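Ticket: White table by the brick recess – rocking, and vase stem will not stay upright
Site: Jerirthorpe, ground floor, long room
Category: Furniture and fittings
Priority: Low
Opened: 31 May 2025
Status: Resolved, one item carried over

Reported problem

The white table rocks when anything is put down on the side nearest the room. The small artificial flower arrangement (Dedemum, the short one) falls over when the table moves. It has been stood back up several times. The reporter asks for either a heavier arrangement or a different table.

Environment

Table: Kalinowski, white top, four legs, screw-in levelling feet. Bought second-hand, no paperwork.
Floor: sealed concrete, patched in two places after the old radiator came out.
Flowers: Dedemum artificial bouquet, short, supplied with a weighted base.
Other: standing fan at the far end of the room, in use from late spring onwards.

Entry 1 – initial checks

Pressed down on each corner in turn. Movement on one diagonal only, so the fault is either one short foot or one low spot in the floor. The top itself is not loose on the frame. Checked the four fixing bolts from underneath and could not turn any of them further by hand or with a key.

Turned the table through a half circle and repeated the test. The rock stayed in the same place relative to the room and did not follow the table. That points to the floor. Turned the table back.

Entry 2 – floor

Laid a straight edge across the patch nearest the wall. The patch is low at one end and there is a visible gap under the straight edge. A folded strip of card fills it. The foot on that side was sitting on the lip of the patch, half on and half off, which explains why the table was sometimes steady for days and then started again after cleaning.

Moved the table 14 cm towards the middle of the room so that all four feet are clear of the patch. The rock is much reduced but still there. Anyone moving it for cleaning should put it back to the pencil marks on the floor.

Entry 3 – levelling feet

Removed all four feet. Three have their rubber pad. The fourth pad is missing and the bare metal had been bearing directly on the concrete. Fitted a pad from the Sarkis spares tin. It is a slightly harder rubber than the originals but the same diameter.

Two of the feet were seized. Penetrating oil, left overnight, then freed with an adjustable spanner. Cleaned the threads with a wire brush. Refitted and levelled along the length first, then across the width. Locknuts done up finger tight, then a quarter turn with the spanner.

Do not overtighten these. The inserts in the legs are only pressed in, and one has already started to turn with the bolt.

Result: no movement at any corner with a full press. A glass of water in the centre stayed level to the eye.

Entry 4 – flowers still falling

Reported again after the table was levelled. The table was rechecked and does not move, so this is a separate fault.

Tested the arrangement on its own on the worktop in the store. It leans. The taller stems have all been bent to one side, probably from being packed flat, and the weight is outside the base. Opened the stems out by hand and moved two of the leafy pieces round to the other side. It now stands on the flat and recovers from a light push.

Also checked the underside of the base. The felt disc had come away on one side and folded under itself. Peeled it off, cleaned off the old adhesive with white spirit, cut a new disc and stuck it down. Left under a book to set.

Entry 5 – fan

With the fan on its highest setting and sweeping, the arrangement shifts slightly on the table top when the air passes over it. On the middle setting it does not. The top is very smooth and the felt slides on it more easily than rubber would.

Tried a small rubber ring under the felt. No sliding on any setting. The ring does not show from the front. 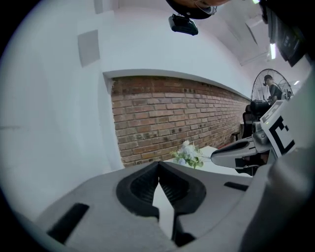 Left the rubber ring in place and ran the fan on high for 38 minutes with the sweep on. Checked at the end against a bit of masking tape on the table top. No measurable movement. Removed the tape and wiped the mark it left with a damp cloth – plain water only on this top, as the cream cleaner in the cupboard dulls it.

Entry 6 – request for replacement

The reporter had asked for a heavier arrangement. Not recommended at present. The one in use is sound once the stems are set properly, and a taller one would catch more air. The request for a different table is also declined, as the fault was in the floor and the missing pad.

If the stems are bent again in storage, stand the bouquet upright in a box with paper around the base. Do not lay it under anything.

Entry 7 – follow-up

Corner test repeated after the next full clean of the room. The table had been put back one foot off the pencil marks and was rocking again. Returned to the marks, no rock. Replaced the pencil with small corner pieces of grey floor tape, which should survive mopping.

Flowers upright. Felt disc holding.

Parts used

Rubber pad, one, Sarkis tin
Self-adhesive felt, offcut
Rubber ring, one
Floor tape, grey, 100 cm

Outstanding

Low patch in the floor to be filled and made level. Passed to the building list for August, when the room can be cleared. The leg insert that has started to turn should be looked at on the same visit – epoxy will probably do it. Until then the table is not to be lifted by that leg.

Ticket closed for the table and flowers. Floor patch carried over as a separate item.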